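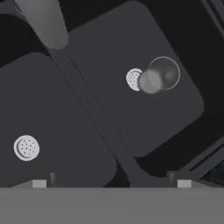

Two large grey panels with rounded corners, set on the diagonal (computer rendering).

Povadeck Guest House, spring safety walk-through
Completed by Marlene MacLeod, April 2024

Front steps and railing: OK
The top rail had a bit of a wobble in February and I'm pleased to say it's solid now. Please keep the grit bucket by the door a while longer, we do get those surprise frosts!

Smoke and CO alarms: OK, with a note
All tested and good and loud (my apologies to the couple in the Rojanasak room, who were very gracious about it). The one in the upstairs hall chirped at me twice, so I've put a new battery on the shopping list.

Kitchen extinguisher: OK
Gauge in the green, pin and tag in place. Someone had hung tea towels over it again, bless them. Tea towels go on the oven rail.

Hot water tank: needs attention
A little rust around the lower fitting. It may be nothing, but I'd feel better having the plumber look before the long weekend crowd arrives. Budget for the visit is $505.

Endia room window: needs attention
Sticks badly at the halfway point and I had to lean on it with my whole shoulder. It's the second way out of that room, so no bookings there until it opens freely.

Back deck: not done
Still under snow on the shady side. I'll go over the boards with a screwdriver once it melts, and look at the lattice while I'm down there.

Emergency sheet in each room: OK
Neighbour's phone number updated.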